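Skudorau Building Operations Forum
Board: Facilities Standards
Thread: Revised guidance on storage room temperature, Ivside annex

records_ivside
Posted 2023-12-21

Members are asked to comment on the revised guidance for the paper storage rooms at the Ivside annex. The current text requires each room to be held at a single set temperature all year. The proposed text would allow a slow seasonal drift, with the warmest setting in August, provided that humidity remains within the existing limits.

The annex holds 810 linear feet of shelving. Heating and cooling costs have been raised at each of the last two reviews, and the Skudorau office has requested a position before the next budget is prepared. Comments should refer to the numbered rooms where possible.

fogh_archive
Reply 1

The Fogh branch supports the change. We adopted a seasonal drift in Room 346 two years ago and have recorded no increase in mold reports or warped bindings. Paper tolerates a gradual change well. Sudden swings over a day or two are the greater concern, and a fixed set point does not prevent them when the equipment is old and cycles hard.

We would ask that the guidance state a maximum rate of change per week. The present draft says only "slow," and branches will read that word differently.

stacks_and_vaults
Reply 2

I must disagree with the previous reply in part. Room 346 holds bound ledgers. Room 345, next door, holds photographic prints and negatives, and these should not be covered by the same rule. Film ages faster in a warm room, and a summer setting chosen for ledgers would shorten its life.

The draft treats all storage as paper storage. Either the title should be changed or a separate section should be written for film.

fogh_archive
Reply 3

The point regarding film is accepted. Our comment was limited to paper. We do not agree, however, that the whole draft should be held back while a film section is prepared. The paper rooms could proceed under the new text and Room 345 could remain on the present one.

plant_desk_2
Reply 4

From the mechanical side, our order of work for any room changing its set point is given below. Branches using Skarnier controllers will need to repeat step 2 after a power failure.

1. Save the existing schedule and print a copy for the room binder.

2. Enter the new weekly set points and confirm that the humidity alarm is still active. 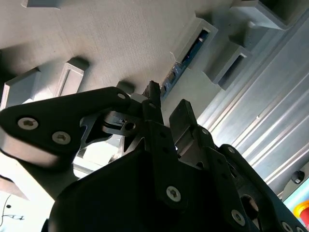 3. Place a separate logger on the middle shelf, away from the door and the supply vent, and leave it for 31 days.

4. Compare the logger readings with the controller record. Report any lasting difference to the plant desk before the next adjustment is made.

Please do not skip step 3. The wall sensor in many rooms is mounted near the door and reads the corridor as much as the room.

stacks_and_vaults
Reply 5

Is the logger to be placed in every room, or one per floor? The annex has a small supply of them and several are out for calibration.

plant_desk_2
Reply 6

One per room. Rooms may be changed in turn if loggers are short -- there is no requirement to change them all in the same month.

records_ivside
Reply 7

The comments above have been noted. The draft will be amended to limit its scope to paper, and a weekly rate of change will be added once the plant desk has proposed a figure. Room 345 will stay on its present setting. The question of who pays for additional loggers has been referred to the Skudorau office.

fogh_archive
Reply 8

Fogh can lend two loggers until the end of the winter schedule. They would need to be returned with their cables.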